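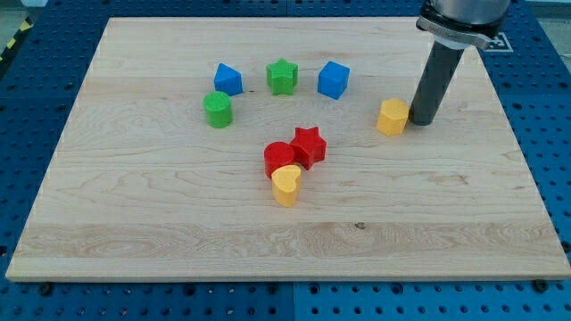

Manipulation Systems Laboratory, Department of Mechanical Engineering, Sepúlveda Institute

3. Cell setup and upkeep

Tabletop pushing results are usually reported as if the table stayed put. Papers give the policy, the arm and the number of trials, and then a sentence saying that the camera was calibrated. We wanted to know how much of the performance of our own cell came from the policy and how much from somebody having tightened a clamp that morning. This section covers the hardware as we ran it, what we serviced, and where we think our own numbers should be read with care.

3.1 Work surface

The cell is built on a blue perforated metal table (Fig. 3). A maple board lies on top of it and serves as the pushing surface. We kept the wood because the earlier Bakotitz trials used it and we wanted to compare against them, but we would not choose it again. The grain is long and wavy, and our friction readings along the grain and across it did not agree. The board also has a small knot right of center in its lower middle region. We have no proof that the knot matters. We also have no proof that it doesn't, and two of us had opposite opinions about it for the whole project.

The board was wiped with a dry cloth before each session. During the first 800 pushes we used an alcohol wipe, which left the surface grabby until it dried and gave us a slow drift in push distance that we first blamed on the controller. Those pushes are left out of Table 2.

3.2 Tool mounting

Pushing is done with a dark cylindrical finger with a rounded tip, held at the wrist by a flat metal clamp band. The band was the least reliable part of the cell. Under repeated side loads the shaft crept upward in the band, and the controller, which assumes a fixed tool length, went on reporting that the tip was at its set height. Contact with the blocks was then made too high, and the taller pieces tipped.

Our first fix was to tighten the screw harder. This worked for a day and marked the shaft. The second was a thin rubber sleeve under the band, which stopped the creep but let the finger flex, so we took it out. What we settled on was duller: a scribed line on the shaft, checked by eye every 100 pushes, and a touch-off against a steel gauge block whenever the line had moved. The arm vendor's guide, which we followed at the start, asks for a tool check only after a collision. For this kind of work we consider that far too seldom.

3.3 Marker and camera registration

A square black-and-white fiducial marker lies on the table at one corner of the board and ties the camera view to the arm's base coordinates. The weakness of the arrangement is plain from the figure: with the arm reaching toward that side, the wrist housing hides part of the marker. The Prirent tracking package did not raise a fault when this happened. It held the last good pose and carried on. We changed our scripts to retract the arm and re-read the marker after every 10 pushes, and to stop if no full reading came back.

A second marker would be the obvious cure. We tried one and found that the two disagreed by more than either one's stated error, so we went back to one marker and a known problem.

3.4 Blocks

The set has eight small plastic blocks, two each in blue, green, red and yellow. The shapes include stars, cylinders, a cube, a triangular prism, a hexagonal prism and a heart. Edges wear with use, and a worn star turns differently from a fresh one when pushed at a point. We replaced the full set once, in June, after 3,000 pushes. Success rates rose after the swap. We are not willing to call that an improvement in the policy, although the Zulora benchmark rules would allow us to report it as one.

Figure 3. The pushing cell with all eight blocks on the board. The fingertip is beside the yellow hexagonal prism; the red star, red cylinder and yellow heart are grouped near the center. Part of the fiducial marker is hidden behind the wrist.

3.5 What the log does and does not show

Every service action was written down with the push count at which it was done. The log can show that a clamp was reset before a good run. It cannot show that the reset caused the good run, and we had too few resets to test the point properly. Readers who want to compare their cells with ours should treat the rates in Section 4 as belonging to this board, this finger and this service schedule.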